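Jitar has decided that puddles are a matter for negotiation.

I should say that he is fourteen hands of Connemara cross, built like a sideboard, and has lived his entire life on the wet side of Keltdale. He has stood in bogs. He has, to my certain knowledge, lain down in one an hour before a show. But put a saddle on him and show him a patch of water the size of a tea tray and he becomes a horse of delicate upbringing who was never told about this sort of thing.

We went out yesterday with Annelore Görtz and her mare Maihi, on the theory that a sensible companion would give him courage. Maihi walked through the ford at the bottom of the lane without altering her expression. Jitar watched her go, shouted as if she had drowned, and then went backwards up the bank at a speed I have never once got out of him forwards.

"Leg on," said Annelore, from the far side.

My leg was on. My leg had been on since May.

We stood there for ten minutes. I have read all the books and they tell you to be patient, keep him facing the question and reward the smallest try. The smallest try was him lowering his nose to the water, blowing bubbles in it and then wiping the lot on my boot. I told him he was marvellous. A man with two spaniels came past and I told him good morning as though this was what I had come out to do. 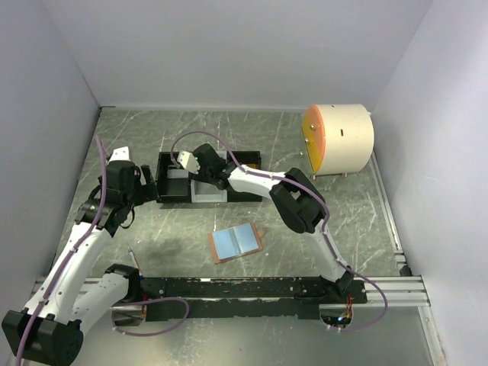

In the end he jumped it. All of it, from a standstill, with room to spare – he'd have cleared a decent set of rails – and I arrived on the other side some way up his neck with a fistful of mane and one stirrup. Annelore gave me a three for style. Then he ate some hedge and walked home through every puddle on the bridleway, splashing.

The plan for next week is to go in hand, in wellies, with a pocketful of carrots. I'll lead and he can decide whether I look safe. I've also ordered a neck strap, which I should have done years ago, and I'm leaving my good breeches in the drawer.

2 comments

fellpony_mum says:
Mine did this for three years, then went swimming in the reservoir with me on board. Be careful what you wish for!

Lindex says:
Get the neck strap. And stand well to the side when you lead him, or he'll land on you. Ask me how I know.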